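The Wetcombe Manuscript Planner

$14 for the PDF, or bundled with the Hlongwane query letter pack

I made the first version of this planner for myself, in the back of an old school exercise book, when I was halfway through my second novel and had completely lost track of who knew what by chapter nine. (My detective had solved the murder before she'd met the victim. Not ideal!) My critique partner Tsehay Weldu asked for a copy, then her whole writing group wanted one, and so I finally sat down and typed the thing up properly.

It's for anybody drafting a novel or a memoir who likes to see the whole book laid out on paper. You get a page for every chapter, a timeline that folds out if you print it on A3, character sheets, and a daily log where you jot down your word count and grumble about it. I set my own goal at 500 words a day, and I colour in a little square each time I get there, which is childish and works a treat on me.

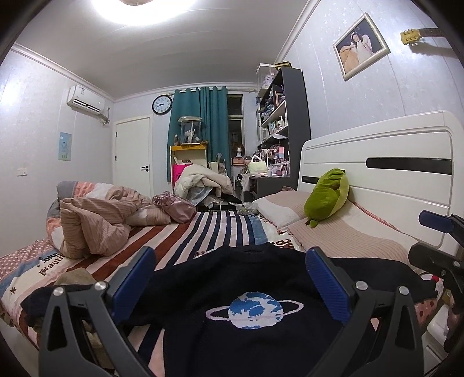
The section I get the most emails about is the revision tracker. You give each scene one line, write down what has to change, and tick it off when it's done. I did my last big rewrite that way and cut 2,681 words from the opening without losing a single scene I loved. Anel Mabuza used it for her memoir and told me she'd finally stopped fiddling with her prologue, so there's hope for us all.

What's in the file:
Chapter pages, lined and unlined
Fold-out timeline
Character and place sheets
Daily word log
Revision tracker
Submission record for agents and small presses

It's a plain black and white PDF, so it won't chew through your ink, and you can reprint any page as often as you like for your own books. Please don't pass the file around, though. If your group wants copies, send me a note and I'll sort out a group price.

I'm adding a page for short story collections in October, and anyone who's already bought the planner will get the new file by email.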